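ロボット学習特論 第2回配布資料
実演データの収集と選別

2023-10-11 配布

1. 今回の範囲

前回は模倣学習の定式化を扱い、方策を観測から行動への写像として定義した。今回はその入力となる実演データを、どのような手順で集め、どのような基準で捨てるかを扱う。題材は双腕ロボットの遠隔操作による洗濯物の取り扱いである。演習で用いるデータセットWeltarは9月に収録を終えており、収録ツールにはEndel、注釈ツールにはFostierを使用した。

2. エピソードの定義

1エピソードは、操作者が開始信号を送ってから終了信号を送るまでの連続した記録とする。記録項目は次のとおり。

・頭部カメラの画像列
・左右腕の関節角と指令値
・左右グリッパの開度
・作業名と区間ラベル

画像と関節角は取得周期が異なる。各画像の時刻に最も近い関節角を対応させ、時刻差が閾値を超えた組は学習に使わない。補間は指令値には適用しない。指令値を補間すると、操作者が出していない指令が教師信号に混入する。

3. 収録数と採用数

収録の目標は3,000エピソードとした。検査を通過して採用したものは1,982、そのうち扉の開閉を含むものは834である。不採用の主な理由は、時刻同期の失敗、終了信号の送り忘れ、区間ラベルの欠落であった。作業に失敗したエピソードは不採用とせず、失敗ラベルを付けて別に保存している。演習課題の後半で、これを含めた場合と除いた場合の方策を比較する。

4. 初期状態のばらつき

同じ初期配置ばかりを集めると、方策は物体ではなく配置を覚える。変化させる項目は、台車の停止位置と向き、かごの位置、衣類の種類と重なり方、扉の初期角度とする。変化の幅は収録前に表にしておき、操作者の判断で決めない。

5. 扉を扱う区間

扉の操作は、接近、把持、回転、保持、解放の五つに分ける。把持点は扉の縁に取る。回転区間では手先が蝶番を中心とする円弧に拘束されるため、位置指令のわずかな誤差が大きな内力になる。操作者には、円弧の接線方向に小さく動かし、手首の姿勢を遅れずに追従させるよう指示する。
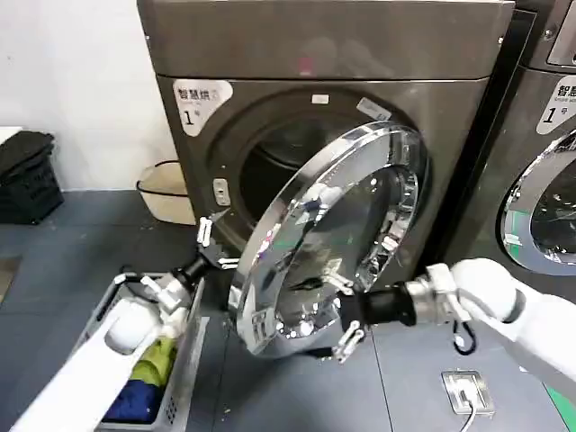
保持区間の扱いには注意が要る。片腕が扉を保持し、他方の腕が投入や取り出しを行う間、保持側の指令はほぼ一定になる。静止時刻を一律に間引く前処理を片腕だけの速度で判定すると、この区間が丸ごと失われる。判定には両腕の速度の大きい方を用いること。

光沢のある縁やガラスでは反射が写り込み、見え方が視点によって変わる。色の平均や明るさによる自動検査は、この種の画像を誤って除外しやすい。Weltarでは該当する検査を外し、目視に置き換えた。

6. 区間ラベルの付け方

境界は接触の成立と解消に置く。接触の時刻が画像から判別できない場合は、グリッパ開度の変化点を採る。2名が独立に付け、境界の差が許容幅を超えたものは再検討に回す。詳細はEconomou形式の仕様書を参照。

7. 次回までの課題

配布した採用データから扉の開閉を含むものを抽出し、保持区間の長さの分布を求めよ。間引き処理の前後で分布を比較し、差が生じた場合はその原因を記すこと。提出は図と短い説明文、および処理に用いたコードとする。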